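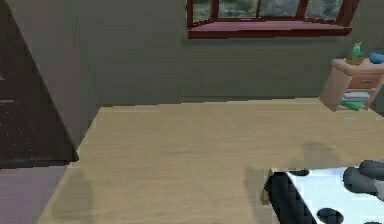

Respondents in the Stomasley clinic survey said they had stopped following case counts by March and were going by what family members told them. One wrote that the numbers "went up and down and I still had to go to work." We took this as a sign that daily figures, reported alone, did little to guide behavior.

The survey went to 400 households, and 100 of them also kept a contact diary for 13 days. Diaries were short – one line per meeting, with place and length of stay.

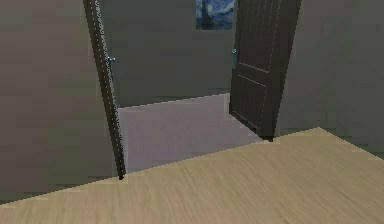 ## 3.2 Contacts and self-reported symptoms

Diary keepers in Horo listed fewer contacts on weekends than those in Stomasley. The gap was widest among people over retirement age. Symptoms were entered on a scale from 0 to 5, and most entries were 0. We left out diaries with more than two blank days in a row.

People who lived alone filled in their diaries more completely than those in shared homes. We did not weight for this, and the shared-home results should be read with that in mind.

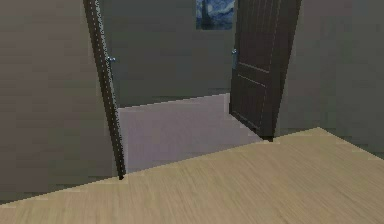 **Figure 1.** Indoor settings.

A reviewer asked whether people who felt sick might have dropped out of the diary group early. We can't rule this out. Dropout was similar in both towns, but the reasons were not recorded.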